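Under-cabinet strip: visible dots on a gloss counter, diffuser or different tape?

wshung
Galley kitchen, wall cabinets on one side only. I fitted 24 V tape in a shallow channel at the back of the cabinets, and the polished counter reflects every diode as a separate point. The tape is 65 LEDs per meter according to the Dornalari listing. Would a frosted cover fix it or do I need to replace the tape?

kuohua_au
Replace it. At that pitch a shallow channel will never blend the points. COB tape has a continuous phosphor layer and you can run it with a clear cover. Check the wattage against your driver first.

takumi.h
Disagree. Move the channel to the front rail and tilt it toward the backsplash. The counter then reflects lit tile and the diodes are out of the sight line. Costs you 2 screws per bracket. I would try that before buying anything.

kuohua_au
Fine if there is a front rail. Frameless cabinets don't have one, and then the channel is visible from the table.

wshung
Frameless, unfortunately. There is a light valance on the end unit only.

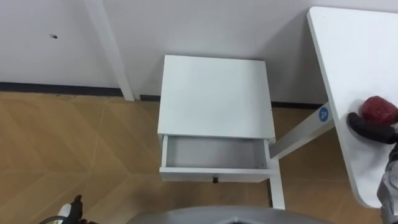 Posted by Vlasta Dvořáček, Oct 8, 2023

A deeper channel is the third option. The rule I use is that diffuser distance should at least equal the LED spacing. Yours works out to a bit over 15 mm, so a 20 mm profile with an opal cover would do it. Expect to lose a good part of the output. If the tape is on a dimmer at less than 100 percent now, you have room to make that up.

takumi.h
Opal in a galley kitchen is going to look dim over the cutting area. I had the Okdale opal and took it out again.

Vlasta Dvořáček
What was the tape output? With 1,000 lumens per meter I have no complaint at the cutting board.

takumi.h
Less than that. Okay, that may explain it.

wshung
The cabinet bottoms are recessed 18 mm, so a 20 mm profile would show slightly. I'll get a short length of COB and hold it up after dark before I order the full run.

kuohua_au
Ask for the same color temperature as the ceiling fixtures. Mixed whites show up badly on a gloss counter.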